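Open Day Report: Hand-Held Grippers at the Skurnitz Centre
Quan College, Year 11 Applied Technology
Visit date: 10 May 2023

1. Why we went
Our class project is on how robots learn household jobs. In January we wrote to three places and Skurnitz was the one that answered. The centre is in Uvetmont, a long bus ride from school, so we only had the afternoon session.

2. What we were shown
The first talk covered the sorting arm, which was behind a fence and was switched off for part of our visit. After that we moved on to the hand-held grippers. A person holds one in each hand and does an ordinary chore while a camera on the tool records it. The recordings are then used to train a robot. The staff said a new chore needs 400 good recordings before they try it on a machine, and that tidying clothes had reached 700.

We each had a turn with a practice pair. They are heavier than they look and your wrists get tired. Our group made 89 attempts at picking up a folded cloth and 66 were counted as good. Most of the bad ones were people squeezing too early.

3. Work in a real home
Some recording is done in people's houses instead of at the centre, so the robot doesn't only learn one neat room. We were told that soft items and clear plastic are both hard, the first for the fingers and the second for the camera.

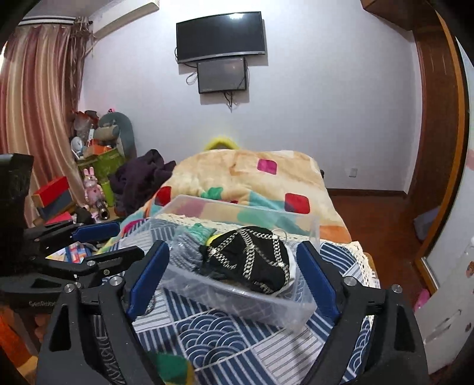

Figure 1. A clear storage box with fabric items in it, held between the blue finger pads over a bed.

4. What we would do differently
We should have asked how a recording gets marked good or bad. We also ran out of time for the Grasitz display in the foyer. Our own gripper model will use wider pads than we had planned, and we still need to choose a material for them.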